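From: Dagný Gunnlaugsson
To: Teler reading list
Date: Tuesday, March 2, 2021
Subject: Re: Reading order for the Rarutetti books

On Monday evening Pickering wrote:

> I have just finished The Salt Warden and am not sure where to go
> next. The bookshop lists Destis as volume one, but my copy of Warden
> has a page at the front that puts it third, after the two short
> books. Somebody on the list said last October that you should read
> them in the order they came out and ignore the numbers. Is that
> still the advice? I also want to know if the omnibus is worth having
> or if it leaves things out. I don't mind spoilers for Destis but
> please nothing about the ending of the river war.
>
> P.

The numbers on the spines are a mess and have been since the second printing. The publisher renumbered everything by the date of the story when the omnibus came out, and then only reprinted some of the single volumes, so you can buy two books today that both say "Book Three" on the back. Your page at the front of Warden is from the newer set. The shop is using the older one.

I would still read them in the order they came out. That means Destis, then The Salt Warden, then the two short ones (The Ferry at Low Water and A Debt of Iron), then the long books about the river war. You have gone into Warden first, which does no harm. The only thing you will have missed is who the old woman in the tower is, and you have probably guessed.

If you go by story date you start with A Debt of Iron, and I think that is a bad place to start. It is set 817 years before Destis and most of the point of it is seeing names you already know turn up attached to people who don't deserve them. A new reader gets a decent story about a smith who cheats a god, and then a last chapter that makes no sense at all. My sister began there and gave up, and it took me a long time to get her to try another.

The Ferry at Low Water could go anywhere. It is short, it has one setting and a small cast, and the magic is hardly mentioned until the crossing. I read it on a train. If you want a rest after Warden, read it next and go back to Destis afterwards.

On the omnibus: it has the first two novels and both short books in one volume. The text of Destis is the revised one. The differences I know of are these.

The prologue with the drowned bell is gone. What it told you has been moved to the scene in the archive, where Ilvane reads it aloud. I prefer the old version, though the new one gets you to the road sooner.

Chapter 10 has been split, and the second half now comes after the siege. This fixes the old problem of the messenger arriving before he could have set out.

The map has been redrawn. The old map had the Rarutetti pass on the wrong side of the lake, and anybody who tried to follow the retreat with a finger on the page came to grief at that point. The new map is right but the lettering is very small, and in the paperback half of the eastern coast goes into the binding.

The glossary has been cut down. It used to have the full list of the wind names. Now it has 8 of them and a note telling you to look in the later books.

Warden is untouched as far as I can tell. I compared the first part of it with my old copy and found only a few commas.

So if you already own Warden on its own, I would look for a second-hand Destis and leave the omnibus. It is a heavy book to hold and the print is grey. If you find you want the short ones as well, it comes out cheaper to buy the lot, so it depends on how far you mean to go.
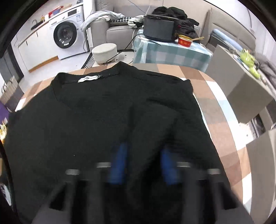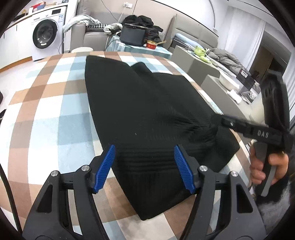 About the river war books, keeping well away from the ending as asked. There are two of them and they should be read close together. The first stops more or less in the middle of a conversation. When they came out there was a gap of several years between them and people on this list were cross about it, which you can find in the archive if you have an evening to waste. Read straight through, the break hardly matters.

They are slower than Warden. The first hundred pages are mostly barges, grain prices and two brothers who won't speak to each other. I liked this part more than most people here do. You learn how the river towns are fed, and when the locks are closed later on you know at once what it is going to mean for everybody downstream. If you find it heavy going, keep on until the frost fair. If you don't care by then, I don't think the rest will change your mind.

A word on the names, as it came up last time. The author uses the river form and the hill form for the same people depending on who is talking. Sethen and Tsaden are one man. The Grey Aunt and Mother Oll are one woman — this is given away in the omnibus glossary, so it can't count as a spoiler. I kept a slip of paper in the back of the book and wrote them down as I went.

There is also the audio version, which you didn't ask about. The reader is good with the hill voices and rather flat with everybody else, and he says Destis with the weight on the second half, which I had never heard in my head and still can't get used to. It follows the old text, prologue included. If you want the drowned bell and can't find an old copy, that is the easiest way to get it.

I have a spare paperback of The Ferry at Low Water with a creased cover. If you would like it, write to me off the list with your address and I will put it in the post. I can't spare A Debt of Iron, as mine is out on loan.

One question back to you and to anyone else who has the newer printing of Warden. Does the letter at the end of part two have a signature? In mine it is signed with a single initial, and I have seen it quoted with the full name, which would change how I read the scene on the stairs. I would like to know if that was a correction or if the person quoting it filled the name in for themselves.

Dagný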